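Session 4: comparing head cameras for grasp work

These are the notes to go with the lab, so bring them along (on paper if you can, the benches are short of sockets). Last time we got the Flomach arm to close its two fingers on a tin and lift it, and most of you found that the arm was the easy bit. What held you up was knowing where the tin was. So this session we leave the fingers alone and spend our time on the cameras.

The two cameras

We've got a Simeo and a Szekeres to play with. The Simeo is the narrow one. It gives you a nice straight picture with very little bending, and it's lovely until your hand wanders out of view, which happens far sooner than you'd think. The Szekeres is very wide. You keep both hands nearly all the time, but straight lines bow, things near the edges look stretched, and anyone's idea of "ten centimetres to the left" goes out of the window.

I ran both myself in July, same tasks, same strap, same tilt. I kept 391 clips from the wide camera and 284 from the narrow one, once I'd thrown out everything where a hand was missing at the moment of contact. Sarita Chauhan went through the lot again after me and disagreed on 11 of them, mostly over what counts as contact. We'll come back to that, it's a good argument and I'd like you to have it too!

Setting the tilt

Tilt matters more than I used to believe. When you reach for something on a table your head drops a little. When you reach for something on the floor it drops a lot, and if the camera is already tipped down on its bracket you end up filming your own knees. Start level, do one reach to the table and one to the floor, look at both clips, and only then touch the bracket. Write the bracket mark in your log. Please write it down. Demetrio Iglesias and I lost a whole afternoon at Prurkumholm trying to match a setting that one of us (me) was sure he'd remember.

What to look for in a clip

Watch it once at normal speed without stopping. Then go back to the moment of contact and ask yourself these:

1. Are both hands in view? A bit of wrist doesn't count.

2. Can you tell the handle from the rest of the thing? The gripper needs a place to close, and a hand wrapped right round a bar hides the very part we care about. Dumbbells are a good test of this. With the left one tilted and the right one more upright, you've got two quite different approach angles for what looks like the same weight, and the black heads against a black floor give an edge finder very little to go on. The white 25 and the red stripe are much easier to pick up.

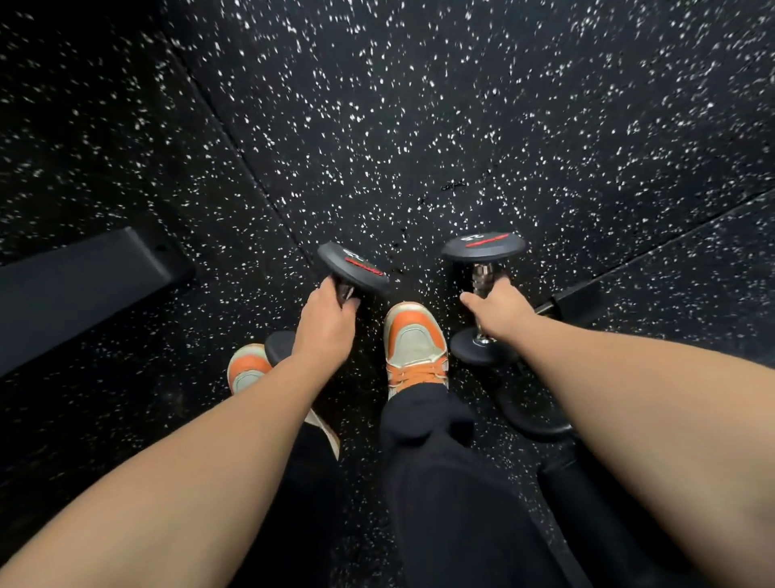
3. How bad is the bending where it matters? Find something you know ought to be straight, such as a seam between floor tiles, and follow it out towards the side. If it stays fairly straight near the hands I'm happy to use the clip as it is. If it bows there, run the correction script first and keep both copies.

4. Is anything shiny? Bright metal can throw the depth estimate off quite badly, so mark it in the log even if the clip looks fine to you.

For your write-up

Pick one task and do it with both cameras. A page is plenty. Tell me which one you'd mount over the Flomach arm and what you'd be giving up by choosing it. Syahrul Pangaribuan has the straps and the spare brackets, and Kenna Chisholm can help if the correction script won't run on your machine. Leave the Szekeres on its charger when you've finished, it takes ages to fill.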